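Teaching by hand at Trornley
Thursday, October 3, 2019

Trornley records manipulation tasks with a pair of hand-held grippers and trains its arm controller, Skudano, on the result. The lab's lead engineer described the setup. "The operator holds the tool directly, one in each hand. We log finger opening and tool pose." 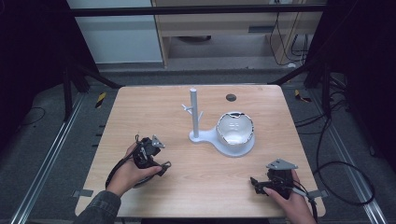
Gwynne, an integrator that still teaches by remote control, objects that a hand can move in ways an arm can't follow. The engineer accepts the point. Every recording is checked against the arm's joint limits, and in August 73 out of 200 were rejected.

Each gripper carries its own camera. "Start with the fingers open and clear of the table. If the first motion is already a grasp, the policy never learns the approach."
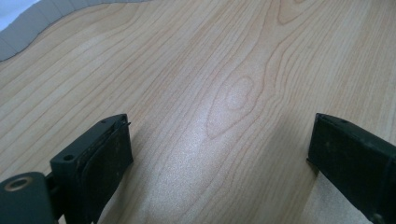 Latency and drift

Remote control at Trornley ran through a Virkance console with a lag of up to 20 milliseconds. "The lag was tolerable. Operators slowed down anyway, and the policy copied the slow motion."

Drift is the larger concern with the hand-held tools. The pose estimate is reset between recordings, and any run off by more than 2 millimeters is dropped. "We don't try to repair them."

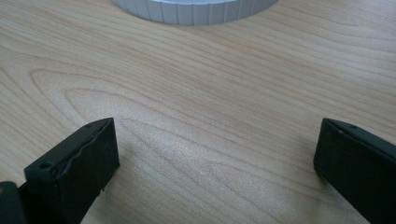
Trornley Engineering Desk

Asked what comes next, the engineer named force sensing at the fingertips. "Pose alone won't tell you how hard someone squeezed."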